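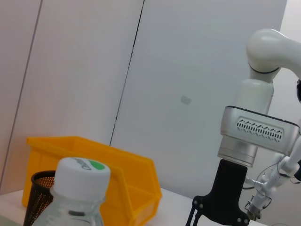 Help me put the supplies room back in order (paid, August)

Hi! I run the supplies room at Zimlow, and I'm looking for two people to spend part of August sorting, packing and labeling with me. We make up desk kits for small offices and classrooms, and over the past year the stock has crept into every corner it could find. The spring inventory came to 1,635 items, and I'm pretty sure I missed a shelf.

Most of the work happens at a table. You take a mixed carton, tip it out, and sort it into yellow stacking bins: clips in one, pens and markers in another, odd adapters in the one I keep avoiding. Then you pack kits from a printed list. A standard Nulness kit has 21 pieces, and the mesh pen cup goes in last or it gets squashed — I learned that one the hard way. After lunch we usually switch to labels and shelving, and whoever is sick of sorting gets to pick the music.

You don't need any experience. I'd love to hear from you if you like putting things where they belong, can read a packing list without skipping lines, and don't mind being on your feet for a good part of the morning. Cartons can get heavy, but there's a cart and we share the lifting. You do need to be 18 or older.

We start at 8:30 and wrap up at 2, with a proper lunch break (the sandwich place next door is great, get the pickles). Bring a water bottle with a cap that closes. There's a fridge, plus a kettle that takes forever.

Pay is $21 an hour, and you can do two weeks or the whole month, whichever suits you. We're on the ground floor of the Zuteveck building, side entrance, with bike racks right outside.

To apply, send a few lines to the Zimlow front desk with "supplies room" in the subject. Skip the résumé if you like! Just tell me which weeks you're free and about something you've sorted out lately — a garage, a junk drawer, your grandmother's buttons. I read everything myself and I'll write back either way.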